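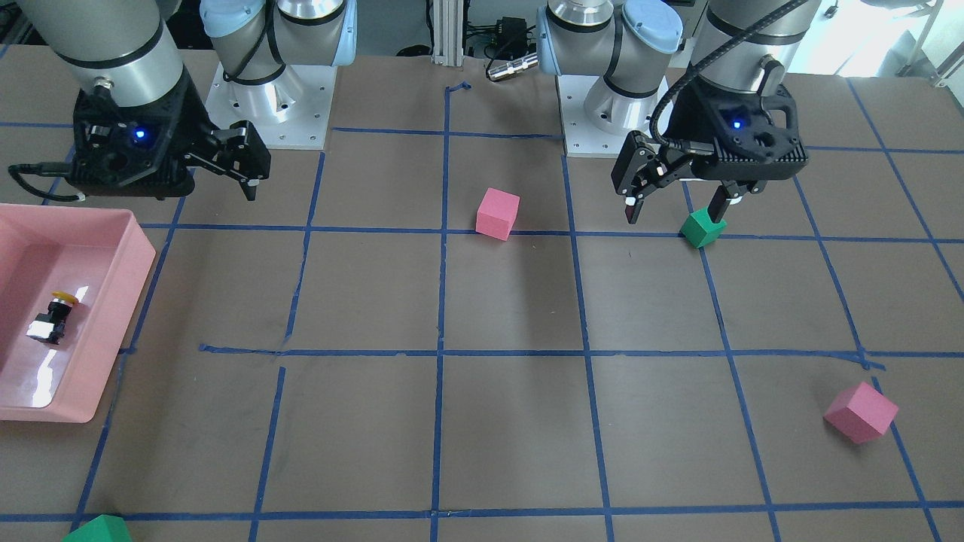

Why I'm voting no on moving our primary (and yes, I changed my mind)

So the ballot question everyone in Flindow has been arguing about is whether to move our town primary from August up to the spring, so it lands on the same day as the presidential one in the years when there is one. If you live here you already know this, because you've had three postcards about it and probably a text at dinnertime. If you don't live here, feel free to skip down to the part about the pie.

When I first heard the idea I was all for it. Our August primary is a sad little thing. It's hot, half the town is up at the lake, and the polling place at the Grirach Hall has one window unit that sounds like a lawnmower. Last time we had 1033 people vote, total, for every race on the sheet, in a town where you can hardly find a parking spot at the grocery store. The race for the second council seat came down to 40 votes. I know for a fact that more than 40 people on my street alone forgot it was happening, and I was very nearly one of them (I got there at 7:45 in the evening with wet hair and my slippers on).

Put it on the big day, I thought. People are going to show up anyway. Let them vote for council while they're in there.

Then I went to the forum in Kozan, the next town over. They moved theirs up a few years back, and somebody from our side had the good sense to ask them how it went.

What Kozan said

Turnout went way up, and they were proud of it, and I would be too. But a couple of people who had run for office there got up and talked about what it was like, and I keep thinking about it. They said you could not get anyone to listen. You'd knock on a door in the middle of all that national noise and the person would say "which side are you on" before you even got to the part about the water main. One woman said she spent her whole campaign explaining that she was running for library board and had no opinion to offer on the Electoral College.

The other thing was the timing. If your primary is in the spring and your general is in November, that's a really long campaign for a job that pays what a part-time job at the hardware store pays. You have to start asking for signatures in the dead of winter. She said two people she'd hoped would run just laughed at her. I've gathered signatures in January, once, for the school levy, and the pen froze. I'm not kidding, I had to keep it in my armpit between houses.

And the signatures! Under the new plan you'd need 201 of them to get on the ballot for council. I don't know why it's 201 and I've asked. The clerk's office told me it comes from a formula and offered to print me the formula, and I said sure, and now it's on my fridge and I still don't know.

The money part

I'd been told the move would save money, and that was the piece that had me really sold, because I'm cheap. One election day instead of two! Fewer poll workers, fewer ballots, less everything.

Well, sort of. The town would save in presidential years. In the other years we'd be holding our own spring primary all by ourselves, same as we hold our own August one now, only with a snow date. The handout at the forum had both columns side by side and the difference over the whole cycle was pretty small. There's also the Idex contract to think about, that's the outfit that prints our ballots, and a combined ballot would run to two sheets. I'd love it if someone would put that number on a postcard.

My sister-in-law thinks I'm being ridiculous. Her view is that more voters is more voters, and if a thousand extra people fill in the bubble for council while they're picking a president, then the council has to answer to those people too. I don't have a great comeback for that. It's the best argument for the thing and I went back and forth on it the whole drive home. I've spent years complaining that folks can rattle off that there are 435 seats in the House and couldn't tell you how many we have on our own council. (It's seven. I had to check when we went up from five, so no judgment.)

Where I landed, for now, is that I'd like to fix August before we give up on it. Mail a card to every house two weeks ahead. Keep the hall open till nine. Set up early voting on a couple of evenings at the farm stand lot, where everybody is anyway in August buying corn. Get a second window unit, please, I will personally chip in for the window unit. If we do all that and we still get a turnout like the last one, then fine, bring the question back and I'll probably vote for it.

I did tell my neighbor across the road all this over the fence and he said he's voting yes because he's tired of the yard signs being up while he's trying to mow. I respect that more than most of what I've read on the postcards.

The part about the pie

The Kozan forum had pie. Peach and some kind of berry, on a long counter at the back, pay what you want, with the money going to the marching band. Our forum had a pitcher of water. I'm only saying that if we want people to come out for local government there are things we could be learning from our neighbors besides the calendar.

Ours was the first forum, by the way, and they're holding another one at the Grirach Hall at 6:30 the night before early voting opens. I'm bringing two peach ones and paper plates. Somebody else please bring forks.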